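Fardale arm log – right gripper stopping short on close
24th March, posted by the Flatance bench
1 min read

Picking this one up again, sorry for the gap! The right gripper was closing most of the way and then throwing a position fault, always with the same 3,190 reading. I swapped the cable first (wrong guess) and got the same thing.

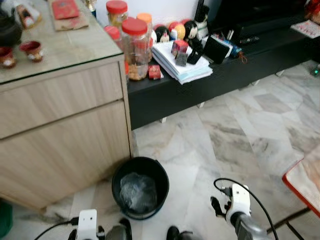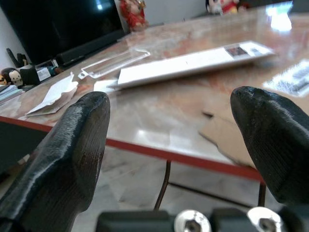 So next I backed off the mount screws and re-seated the fingers, then ran the homing routine 3 times. The fault stayed away until I put the speed back up – then it came back after 200 cycles, argh. I've dropped the closing force by 2 steps for now and it's behaving. Ticket stays open until the Clondent spare fingers get here. If it faults again before then, I'll pull the motor log and add it.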